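Are the expensive suture practice pads worth it? (Vavville Skills Board, Equipment and Practice)

hpettigrew
Joined in April
I keep seeing the Cotell pad recommended here and I'm not convinced. It costs $58, it's one slab, and you have to cut it yourself. Everyone says the surface is "just like skin." Compared to what? I've had five different pads on my bench and the surface is the least useful thing about any of them. What matters is whether the edge holds when the needle comes through, and I can't find one post that talks about that.

knotsandcrosses
The edge holds fine if you take a decent bite. Mine has had about 100 passes through it and it's still usable. If yours is tearing, you're too close to the cut or you're pulling up instead of following the curve of the needle.

hpettigrew
I didn't say mine was tearing. I said nobody talks about it. "Still usable" could mean anything.

fulgencio_m
I'll talk about it. I bought the Cotell and the Heltent and used them both on the same evening with the same thread. The Heltent is softer and the cut gapes more, so it feels more real for the first few stitches. Then the holes stretch and your thread starts sawing through. The Cotell is stiffer and a bit dull to work on, but it lasts. I would not pay full price for either one again.

One thing I will defend is the fake blood. People call it a gimmick. A straight cut with some red in it is harder to judge than a clean dry line, especially at the thin end where it fades out and you have to decide where the wound stops.
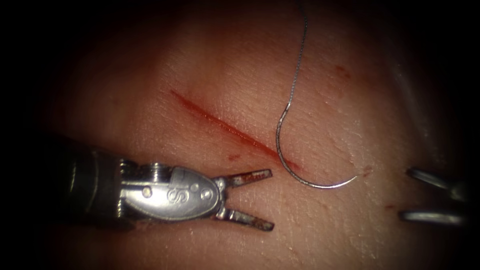 I also think a lot of beginners start with a needle that's too small for how deep they want to go. They come in flat, the point comes up way too early, and then they blame the pad. Get a properly curved one, let it hang off the thread for a second before you grab it, and look at which way the point is facing.

bench_rat
Disagree on the blood. It gets on the thread, it gets on the mat, and after 7 stitches I'm looking at a smear. You learn placement by seeing what you're doing. Add the mess later if you have to.

fulgencio_m
Later never comes, in my experience.

hpettigrew
So we have one vote for messy and one for clean, and no evidence for either. Has anyone tried braided against smooth thread on the stiff pad? Benavides sells a sampler pack, but the reviews all read like the same person wrote them.

knotsandcrosses
Braided knots better and drags more. On a stiff pad you'll notice the drag. I'd still use it.

hpettigrew
Fine. I'll order the sampler and cut up the old pad first — I'm not spending another $58 until I see what the edges do.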